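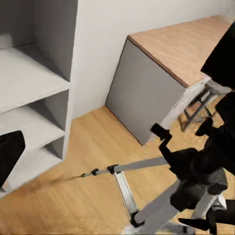

시뮬레이션에서 모은 시연만으로 모방학습 정책을 학습시킬 때, 에피소드는 몇 개부터 의미가 있습니까?

작업 하나에 초기 배치를 제한한 조건이면 40개로도 학습 곡선은 나옵니다. 다만 배치를 무작위화하면 같은 성공률에 500개 이상을 잡아야 하고, 그 숫자도 시연 품질에 따라 크게 흔들립니다.

게시판 > 데이터 수집 > 시뮬레이션
제목: 시뮬 시연 수집량과 필터링 기준

joint7_kr
위 질문은 제가 올렸고 답변은 공지 글에서 옮겨 왔습니다. 상황을 더 적습니다. 사내 프로젝트명은 Cekudau이고 실내 장면에서 선반과 낮은 수납장을 대상으로 하는 집기/놓기 작업입니다. 원격 조작으로 655개 에피소드를 모았습니다. 손목 시점 RGB, 관절 각도, 그리퍼 개폐 값을 같은 타임스탬프로 저장합니다. 학습은 되는데 평가에서 그리퍼가 수납장 모서리 근처까지 가서 멈추는 경우가 반복됩니다. 데이터를 더 모을지, 있는 것을 걸러낼지 판단이 안 섭니다.

noise_floor
정지 구간 비율부터 보세요. 원격 조작 데이터는 조작자가 망설이는 구간이 길고, 행동 값이 0에 가까운 프레임이 많으면 정책이 그대로 멈춤을 배웁니다. 관절 속도 임계값으로 잘라내고 재학습하는 게 추가 수집보다 쌉니다.

joint7_kr
임계값은 얼마로 두셨습니까? 접촉 직전의 감속까지 잘릴까 봐 손을 못 댔습니다.

noise_floor
절대값으로 자르지 않습니다. 연속 7프레임 이상 모든 관절이 정지이고 그리퍼 명령도 변화가 없을 때만 제거합니다. 접촉 직전 감속은 대부분 살아남습니다.

탁상물리
저는 반대입니다. 프레임을 잘라내면 시간 간격이 불균일해집니다. 행동을 청크 단위로 예측하는 모델이면 잘린 지점에서 속도가 튑니다. 시뮬이면 상태를 복원할 수 있으니 문제 구간만 재조작해서 이어 붙이는 쪽이 맞습니다.

noise_floor
절대 위치를 목표로 쓰면 튀는 폭이 작습니다. 정지 구간 전후의 위치가 거의 같으니까요. 속도 명령으로 학습한다면 지적하신 내용이 맞습니다.

joint7_kr
저희는 절대 관절 위치입니다.

lab_cusedia
Cusedia에서 비슷한 구성을 돌리고 있습니다. 정지 구간 말고 시점도 확인하세요. 손목 카메라에 그리퍼와 팔 링크가 크게 들어오면 정작 목표 지점이 가려집니다. 조작자는 외부 시점 화면을 보면서 움직였는데 정책은 손목 시점만 받는 경우, 입력에 없는 정보로 만든 시연이 됩니다. 모서리 앞에서 멈춘다면 이쪽도 의심됩니다.

joint7_kr
조작자 화면에 외부 시점이 있습니다. 정책 입력에는 없습니다.

lab_cusedia
그러면 둘 중 하나로 맞추세요. 외부 시점을 입력에 넣거나 조작자 화면에서 빼거나. 저희는 뺐습니다. 수집 속도는 떨어졌는데 검증 손실과 실제 성공률의 괴리가 줄었습니다.

탁상물리
빼는 건 과합니다. 시뮬이니 저장된 상태를 재생해서 외부 시점을 다시 렌더링하면 기존 에피소드를 전부 쓸 수 있습니다. 상태 로그가 남아 있다는 전제입니다.

lab_cusedia
실기로 옮길 계획이면 외부 카메라 보정이 또 들어갑니다. Derberg 쪽 셀에 설치할 때 그것 때문에 이틀을 썼습니다. 시뮬 안에서 끝나는 연구면 재렌더링이 낫습니다.

grip_log
질감 얘기도 하나 보탭니다. 흰 벽, 흰 선반처럼 단색 면이 넓은 장면은 특징점이 적어서 정책이 바닥 나뭇결이나 그림자 같은 단서에 붙습니다. 조명과 바닥 재질을 에피소드마다 바꿔서 재렌더링해 보세요. 성공률이 급락하면 거기 의존하고 있던 겁니다. 저희는 Tahiri 장면 세트에서 이걸로 원인을 찾았습니다.

noise_floor
재질 무작위화를 처음부터 크게 걸면 원인 분리가 안 됩니다. 평가에만 먼저 거세요.

grip_log
평가 얘기였습니다. 학습에는 그다음에 넣으면 됩니다.

joint7_kr
정리해서 순서대로 해 보겠습니다. 상태 로그는 전부 있습니다. 먼저 정지 구간 제거본으로 재학습, 같은 시드로 비교, 그다음 외부 시점 재렌더링을 넣습니다. 실패한 시연은 어떻게 처리하십니까? 중간에 떨어뜨렸다가 다시 집은 것들이 섞여 있습니다.

탁상물리
최종 성공이면 남깁니다. 복구 동작이 들어 있는 구간이라 버리기 아깝습니다. 떨어뜨리는 순간까지의 구간만 손실에서 마스킹합니다.

noise_floor
저는 에피소드 단위로 태그만 달고 넣은 것과 뺀 것을 따로 학습합니다. 마스킹 경계를 사람이 찍으면 조작자마다 기준이 달라집니다.

탁상물리
물체와 그리퍼의 접촉 상태가 로그에 있으면 경계는 자동으로 나옵니다. 사람이 찍을 이유가 없습니다.

joint7_kr
접촉 로그는 8월 이후 수집분에만 있습니다. 그 이전 것은 태그로 가겠습니다.

lab_cusedia
이전 것도 상태 재생할 때 접촉을 다시 계산하면 됩니다. 물리 엔진 버전이 같은지만 확인하세요. 버전이 바뀌었으면 재생 중에 물체 위치가 어긋납니다.

joint7_kr
버전이 한 번 올라갔습니다. 구버전 컨테이너를 찾아서 돌려 보고 결과를 여기에 올리겠습니다.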